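Falten oder werfen? Ein Plädoyer für das gefaltete T-Shirt

Ich oute mich gleich mal: Ich falte meine T-Shirts. Alle! Auch die alten grauen, die ich nur noch zum Streichen anziehe (und ja, auch die zum Schlafen). Mein Schwager Žydrūnas Petrauskas hält das für komplett verlorene Lebenszeit. Bei ihm fliegt alles in eine Schublade, Klappe zu, fertig - und morgens wühlt er dann, bis das eine Hemd auftaucht, das er gestern schon gesucht hat.

Klar, Bügeln ist mir auch zu blöd. Aber so ein Shirt einmal glatt hinlegen, die obere Hälfte umschlagen, an beiden Enden packen und straff ziehen, das ist doch schnell gemacht. Und man braucht eine große Fläche! Auf dem Bett wird das nie was, da sackt alles weg. 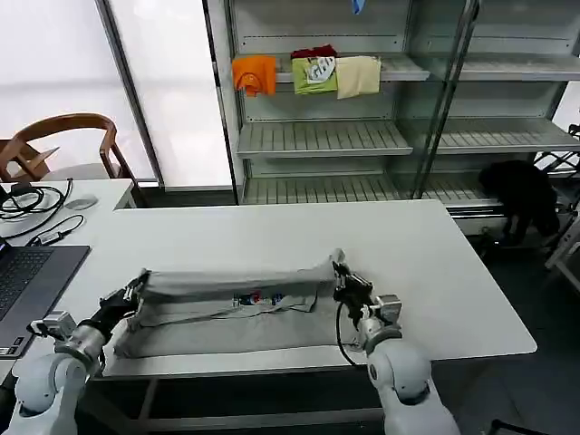 Hellgraues T-Shirt auf weißem Tisch, halb gefaltet. Ein paar Knitter dürfen bleiben.

Was mich wirklich nervt, sind diese Ordnungsratgeber, in denen jedes Teil zum exakten Päckchen werden muss und dann auch noch von alleine stehen soll. Wozu denn? Bei mir liegen 16 Shirts in zwei Stapeln, die Kanten sind schief, und ich finde trotzdem alles. Im September habe ich das Rollen probiert, zwei Wochen lang - sah im Koffer prima aus, im Schrank ist mir ständig alles entgegengekullert.

Also faltet, Leute, aber faltet ruhig schlampig!

Zuletzt erschienen
Socken ohne Partner: behalten oder weg?
Warum ich keinen Wäschekorb mehr im Flur will
38 Kleiderbügel und kein Platz

© Rimby | Kontakt | Nach oben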